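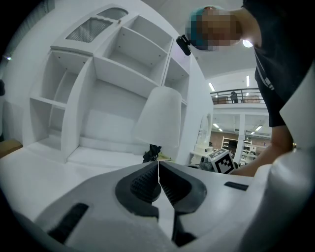 Fifty shades of beige

I have been choosing a paint colour for the hallway since January. Podcombe Hardware stocks 35 neutrals, and I have brought home 11 sample pots, three of which I'm fairly sure are the same one with a different lid.

Geert next door favours Damp Oatmeal. My mum reckons they all look like the inside of a servo pie. Meanwhile the old colour, a sort of landlord magnolia, has started to grow on me, probably literally behind the coat hooks.

I've booked the arvo off to decide. There's a cricket match on, so we'll see how that goes. If anyone in Braltley wants half a pot of Quiet Biscuit, sing out.

Contact | © Slow Coat | Back to top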